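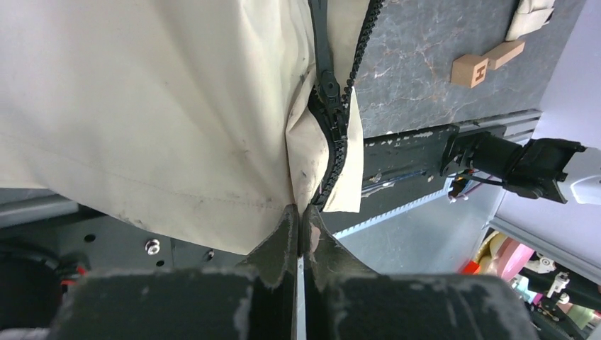 Tirside - Feb 27, 2026

Off-white jacket, gray smudges near the zipper, do I wash it or spot clean?

Posted by Rurnex

Hi all. Quick one, hopefully. I have an off-white jacket, heavy-ish fabric, black chunky plastic zipper down the front. Wore it all winter. It's got faint gray smudges all over plus a few small dark stains, and it's wrinkled like it slept in a car. Which it kind of did.

Care label is gone. I cut it out in November because it itched, yes I know.

What I've done so far: one small dark spot, dish soap and a damp cloth, 5 minutes of rubbing. Spot got lighter but now there's a cleaner circle around it, so the rest looks worse. Stopped there.

Things I want to know
- whole thing in the washer, or keep going spot by spot?
- does the zipper need to be up or down for the wash? Right now the slider sits partway and it's a bit stiff
- the folded flap next to the zipper has a hard crease along the edge. Will that come out or do I iron it, and how do I iron next to plastic teeth without wrecking them
- bleach? my sister says bleach. I am scared of bleach

I paid 144 for it so would rather not ruin it. Need it in wearable shape for a trip, leaving in about two weeks. Thanks in advance.

Min-kyu Jang

Stop spot cleaning. You've found out why already, the ring. On light fabric with allover gray you're just making clean islands. Wash the whole thing.

Order I'd do it in:

Empty the pockets. Check twice, a pen in there and you're done.

Brush it off dry first. Soft brush or an old clean toothbrush, go along the stitching, dirt sits in there. Shake it outside.

Zip it all the way up. Teeth that are open bang around in the drum and rub on the fabric, and a slider left halfway gets pulled sideways. Tab flat. If the slider is stiff now don't force it, run the toothbrush with a little soapy water up and down the teeth on both sides, wipe, try again. Usually it's just grit.

Turn it inside out AFTER you treat the spots. Treat: liquid detergent straight on the dark ones, work it in with your finger, leave 19 minutes or whatever, doesn't matter, just don't let it dry. For the gray smudges mix some detergent in lukewarm water and sponge the whole panel, seam to seam. Seam to seam is the part people skip. Thats what keeps you from getting rings.

Then cool wash, gentle, low spin, by itself. Extra rinse if your machine has one - leftover soap on off-white goes yellow and grabs dirt again faster.

No chlorine bleach. Without the label you don't know what's in the fabric and it can turn some synthetics yellow, and the thread in the stitching can be a different fiber from the fabric, so it may come out a different color. If it's still dingy after the first wash use oxygen bleach (the powder), dissolved first, test inside a hem. Wait for the test to dry before you judge it.

Do not put it in the dryer until you're sure the stains are gone. Heat sets them. Hang it on a wide hanger, zipped, pull the front straight with your hands while damp. Half your wrinkles go right there.

The crease in the flap: while it's still damp open the flap out flat and smooth it, put a towel over it and something heavy on top for an hour. If it's still there when dry, iron from the inside, low, pressing cloth between. Keep the iron off the teeth completely. Molded plastic will go soft and then it never closes right. Go up to the edge with the tip and stop.

Choo

dry cleaner. take it to one and point at the stains, tell them the label is missing. done. I wouldn't mess with something that cost that much

also a candle rubbed on the zipper teeth works for stiff ones, plain white candle, don't use a red one

Flerkeck

Agree w/ Min-kyu mostly. Two things to add.

Colorfastness. Black zipper on off-white cloth, and zippers like that are often sewn on a black fabric tape. Cheap tape bleeds. Wet a white rag, press it on the tape for a minute and look at the rag. If it comes off gray then cold water only, and don't leave the jacket sitting wet in the machine. Take it out right away and hang it so the front isn't folded over on itself. I lost a cream vest this way, gray stripe all down the chest, never came out.

Second, if there's a coating or a lining you can't identify, do it by hand in the tub. 2 tubs of water, one soapy one clean. Press, don't wring. Takes longer to dry, a full day in my bathroom, more if it's padded.

On the candle - fine, but do it after the wash and wipe the extra off. Wax on pale fabric is its own stain. Bar soap does the same job and rinses out.

And if the dark spots are grease (bike, car door, whatever) dish soap first was the right call, just do a second round before it goes in. Mud or ink is different, say which if you know.

Rurnex

Probably car door, some of them. Did the rag test on the zipper just now and it's clean. Going to do the seam to seam thing tomorrow morning and hang it over the tub. Will post back when its dry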